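Putting Groceries in Order
A page for young readers from the Quinlan Children's Library

Every food package does two jobs. It keeps the food inside safe, and it tells people what the food is. Readers can look for both jobs here.

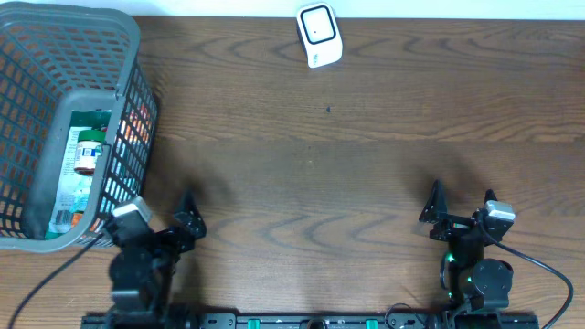
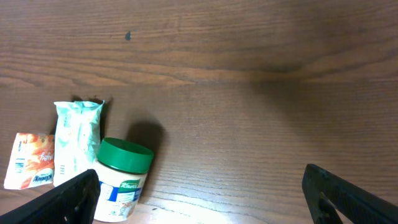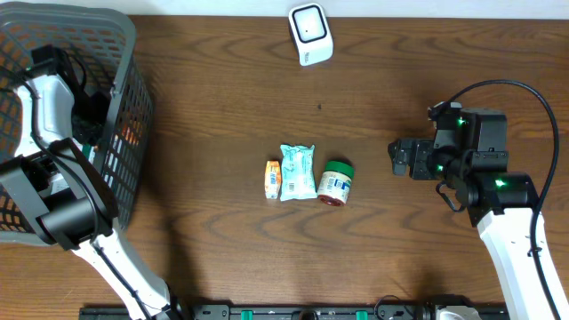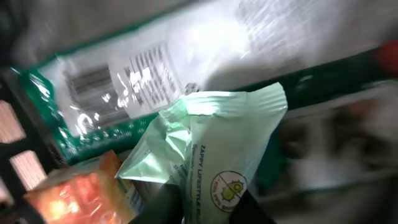
Sorting groceries means putting things that are alike together. Before food goes on a shelf, it helps to set it out on a table where each package can be seen. One way to sort is by the kind of container. A jar is stiff and has a lid, like the green one on the jar in the row of three. It can stand on a shelf by itself. A plastic bag is soft and wrinkles easily, so it may need a box or basket to hold it up. Another way to sort is by date. Many packages have a date printed on them — food with the earliest date should go in front.

Words and pictures on a package also help. Some packages have a barcode, a set of dark stripes that a store's scanner can read.

Try this at home: ask an adult for four packages and sort them in two different ways.

Text by Sinéad Mac Giolla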